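How do you look after a robot hand?

Ever wonder who brushes a robot's teeth? OK, robots don't have teeth. But they do have fingers, and fingers get grubby.

Our robot is called Elari. It lives in the workshop at Mestutcombe and picks things up and puts them down. All day long. Its hand is called a gripper. 2 fingers, no thumb. They open, they close, thats it.

Step one: STOP. Before anyone touches Elari, a grown-up presses the big red button and takes the key out. A stopped robot can't pinch you. Never skip this one, even if you're in a rush (we usually are).

Next, wiping. Each finger has a flat pad on the inside. That's the part that does the holding. Dust on the pad = slippery pad = dropped stuff. So, soft cloth, bit of water. No soap, it leaves a film.

Then look for damage. Chips, cracks, worn spots. Fingers bump into tables a lot. A little nick near the tip goes in the logbook. A crack in the pad means a new finger. We get ours from Wragg, and they bolt on with little screws. Not too tight!

Then the camera. Elari has a small one at the wrist, so it can see what's between its fingers. A smudge on the lens and evrything goes blurry, same as your glasses.

Last job, the squeeze test. Put down something small and soft. Fingers open, move in, close gently, lift. If it slips, wipe the pads and try again. If it gets squashed flat, the grip is set too strong and someone has to turn the number down on the Trenora control box. Ours goes up to 244. For soft things we use 17. Big difference!

Soft things are good for testing because they squish a bit and don't break. An egg would be more exciting. We are not allowed eggs.

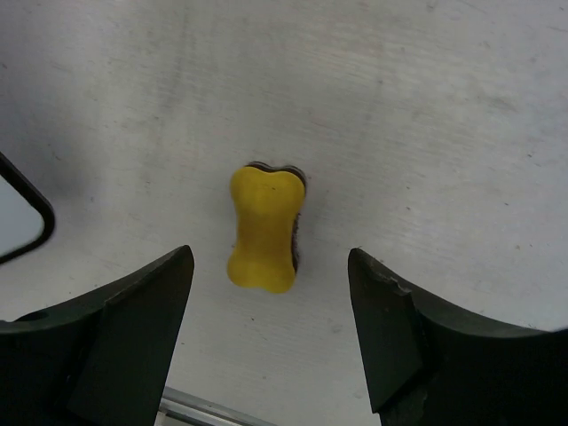
When the test is done, write the date and the grip number in the logbook, put the key back, and Elari can go back to work.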